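Trumuvix publishes household handling recordings and asks buyers to test its claims

30th November

Trumuvix today releases 2842 recordings of people doing household chores with hand-held grippers, made in ordinary homes and intended for training robot arms. The company is also publishing the list of things it does not yet know about them.

The method is simple enough. A person holds a gripper in each hand, with a camera on it, and does the job: folding, sorting, putting away. There is no robot in the home at all. The recordings are meant to stand in for hours spent steering an arm by remote control, a slow business that tires the operator and costs a good deal more.

"Everyone in this trade says that showing a robot is as good as programming it," said Hadiza Jibrin, who leads the home recordings at Trumuvix. "I've heard it for years and I still want to see the numbers. A person with a gripper in each hand is still a person. They lean, they shift their feet, they know what a sock is."
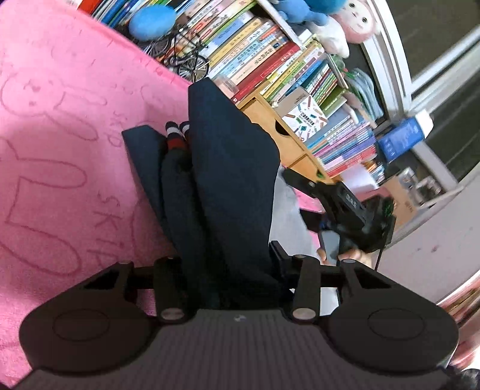 The release covers 17 chores, most of them involving cloth. Clothes and blankets were chosen over cups and blocks after a trial in October, when the company decided that hard objects on bare tables made every method look good. Rooms were left as their owners keep them, full shelves included.

Trumuvix makes no promise that an arm trained on the recordings will fold anything. In its own trials, carried out with the testing firm Stotus, an arm was given up to 700 recordings of a single chore. Results on towels were fair. Results on socks were poor, and adding more recordings did little to improve them. Both sets of results are included in full.

A further 11 recordings of the same chores, made by remote control on a Villia arm, are supplied for comparison. Jibrin called that number "far too small to settle an argument" and said buyers should be wary of anyone who uses it to do so, her own sales team among them.

The recordings are free to universities and schools. Firms may apply for a paid licence through the Trumuvix website. Press questions should go to the Adeleke press office, which acts for Trumuvix.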